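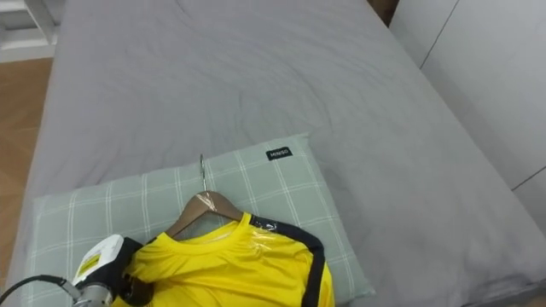 The main comment on our draft risk assessment, returned by the second marker, was that a speed limit written in a document protects no one unless the controller enforces it, and that we should say which of our rules are enforced by software and which depend on a person remembering them. The first draft did not separate the two. The present report has been reorganised around that point.

Genddale Household Handling Project
Final report, section B: safe working rules and compliance
Submitted Jan 8, 2022

1. Scope

The project concerns a robot arm handling clothes in a furnished bedroom. The tasks are picking up a garment, moving it on or off its hanger, and laying it out on a bed. Section A covers the grasping method. Section B covers the rules under which the arm was operated, the sources of those rules, and how well we kept to them.

2. Sources

ISO 10218 is written for industrial robots and ISO 13482 for personal care robots. Neither fits a student rig in a bedroom exactly. We used ISO 12100 for the general method of risk assessment (identify the hazard, estimate the risk, reduce it by design first, then by guarding, then by information) and read the other two for relevant hazards. We do not claim conformity with any of them. An earlier version of the abstract used the word "compliant" and this has been removed.

Local rules came from the Modumex laboratory handbook, which requires a written assessment, a tested emergency stop and a second person present whenever the drives are powered.

3. Hazards considered

3.1 Pinching. Fingers may be caught between the gripper jaws when a garment is being adjusted by hand. This was rated the most likely injury.

3.2 Snagging. A hanger hook can catch on bedding, on the arm's own cable or on a sleeve. The arm then pulls against a load it has not been told about.

3.3 Loose film. Packaging film on new garments slips under the jaws and reflects light into the head camera. It may also be drawn into a joint.

3.4 Soft support. A mattress gives way under load, so contact with it is gradual and hard to detect. Force thresholds set on a table were not valid on the bed and had to be set again.

3.5 Cable routing. The gripper cable moves with the wrist and can sweep items off nearby surfaces.

4. Rules adopted

Enforced by the controller:

R1. Tool speed is limited to 70 mm/s whenever the gripper is closed on fabric.
R2. The arm stops if the operator's enable switch is released.
R3. A run ends after 2000 control cycles without a completed step.

Dependent on the operator:

R4. Hands stay off the garment while the drives are powered.
R5. The hook of a hanger points away from the arm base before a run starts.
R6. The emergency stop is tested at the start of each session and the result is logged.
R7. Any film left on a garment is noted in the log before the run.
R8. The second person holds the stop button and does no other job.

5. Record of compliance

The log, kept in Fawzy (our run-logging script), holds 1442 runs. R1 to R3 were met in all of them, as expected for rules held in software. The operator rules did less well. In 224 runs at least one of R4 to R8 was broken or the entry was missing. Most of these were missing entries under R7. We cannot tell from the log whether film was absent or was present and not noted, and the blank field should have been made compulsory.

R8 was broken most often late in a session, when the second person was also resetting the garment between runs. No injury was recorded. This is weak evidence – the speeds were low and the people involved knew the rig well.

6. Changes recommended

The film entry should be a yes/no field without which a run will not start. The emergency stop test can be handled in the same way. R4 could be moved to the controller by adding a presence sensor over the bed; the Sterkeo unit held in the store has a suitable range but was not tested.

R5 is harder. Hook direction can in principle be read from the head camera, but our detector was unreliable on shiny surfaces and should not be used as a safety function. It remains an operator rule.

Force thresholds should be recorded together with the surface they were set on. Two settings files in the project archive do not give this and are marked as not for reuse.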